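How Does a Laptop Know What You Typed?

Have you ever pressed the letter A and watched it pop up on a screen, and wondered how it got there? It happens so fast that it feels like the letter was just waiting for you! But that little A has to make quite a trip first, so let's go along with it.

Under the keys

Every key on a keyboard sits on top of something squishy, usually a tiny rubber dome, a bit like an upside-down bowl. When you push down, the dome squashes and two thin layers touch underneath. That lets a little bit of electricity through. Lift your finger and the dome springs back up, all ready for next time.

A very fast lookout

Inside the laptop is a small chip with one job, and it checks the keys over and over again, all day long. Some keyboards get checked 1,000 times every second (try blinking that fast!). When the chip finds a key that's down, it sends a number to the main part of the computer. Each key has its own number, and the computer looks it up and draws the right letter on the screen.

What about the flat square?

Below the keys there is usually a smooth patch called a touchpad. Your skin can carry a tiny bit of electricity, and the touchpad can feel where your finger is and which way it slides. That's why it works with a fingertip but usually not with a thick wool mitten. Go ahead and ask a grown-up if you can try it!

Lots of people keep one hand near the touchpad and the other on the keys, and swap back and forth all day without thinking about it.
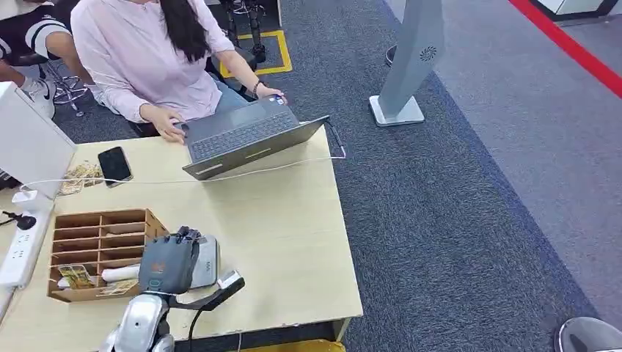

Where does the power come from?

A laptop has a battery tucked inside, and a charging cable fills it back up. Once it's charged you can unplug it and carry it to the couch, the kitchen table or Grandma's porch. Just remember to keep your juice on a different table, and please ask a grown-up to do the plugging in.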